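Romdale Residents' Association
Minutes of the June meeting, held in the ground floor lounge, Wednesday, 7.00 pm

Present: Rochelle Van Dusen (chair), Emrys Samuel (minutes), 26 residents
Apologies: received from flats 4, 11 and 38

1. Minutes of the last meeting

Agreed, with one correction. Item 5 should have said the north gate, not the north garage. Emrys to change the copy on the noticeboard.

2. Matters arising

The light on the second floor landing has been mended. The one outside the bin store has not. Rochelle has reported it to Stasport twice and will do so again, this time asking for a date in writing.

The bench by the front door is staying where it is. Two residents asked for it to be moved nearer the wall and three asked for it not to be. The chair said she would not bring it back to a meeting unless someone put a proposal on paper.

3. Money

The balance at the end of last month was £3,193. The only large payment was for the hedge. The window cleaner's bill has not come in yet and will show in the next set of figures.

A resident from the top floor asked why the hedge was cut in the nesting season. Emrys said the work had been booked for February and the firm put it off. The meeting agreed that any future booking should say February and be cancelled if it slips past the middle of March.

Nobody objected to spending up to £100 on new pots for the front steps. Rochelle to buy them. It was asked that they be heavy enough not to blow over.

4. Lift

The lift stopped on 3 occasions since the last meeting, each time between the first and second floors. Stasport say the fault is in the door sensor and that a part has been ordered from Nondau. No delivery date was given.

There was a long discussion. Several people on the upper floors said they could not manage the stairs with shopping and that a part on order was what they had been told in the winter. One resident has been having her groceries left in the lobby and collecting them a bag at a time. Another said the engineer who came last had been helpful and had shown him the worn sensor, so the fault at least seems to have been found.

Agreed: Rochelle to write to Stasport asking for the order date, the delivery date and the name of the person dealing with it. If there is no reply before the next meeting, the association will ask for that part of the service charge to be looked at again.

5. Telephone lines

Emrys reported on the change to the telephone service. The old lines into the building are to be switched over and calls will go through the broadband box in each flat. He has the leaflet from Yazzie, who are doing the work in our block, and spare copies are on the shelf by the post boxes.

The main points were these. Most people will keep their present number. Most ordinary handsets will still work but will need to be plugged into the box instead of the wall socket. A phone connected this way will not work in a power cut unless there is a battery behind it.

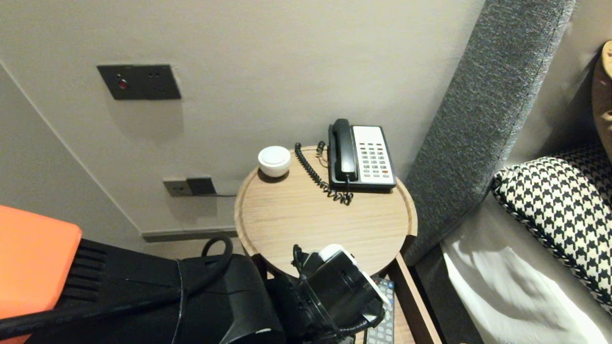

Residents with a phone by the bed were the most concerned, as the broadband box is usually in the hall. Emrys said Yazzie can fit an adaptor at the bedroom socket, but it has to be asked for when the visit is booked and cannot be added on the day. He has asked whether there is a charge and is waiting to hear.

Anyone with a pull cord or pendant alarm must tell Yazzie before the switch. This applies even if the alarm was put in by somebody else. Emrys will knock on the doors of those he knows have one — please tell him if you think you might be missed.

It was asked whether the door entry system uses the same lines. Emrys did not know and will find out.

6. Garden

The tap at the back is dripping again. The water butt is full and residents are asked to use it first. The tomato plants left by the shed are for anyone who wants them.

The mower has gone for service. Grass will be long for a fortnight.

7. Any other business

Parcels are still being left outside the main door. Residents expecting one should give their flat number in full.

The visitor parking space was occupied by the same van for nine days. Rochelle has put a note on it.

A resident asked for the lounge clock to be put right. Done at the meeting.

8. Next meeting

Same room, 7.00 pm, date to go on the noticeboard. Items for the agenda to Emrys Samuel by the Wednesday before.

The meeting closed at 8.35 pm.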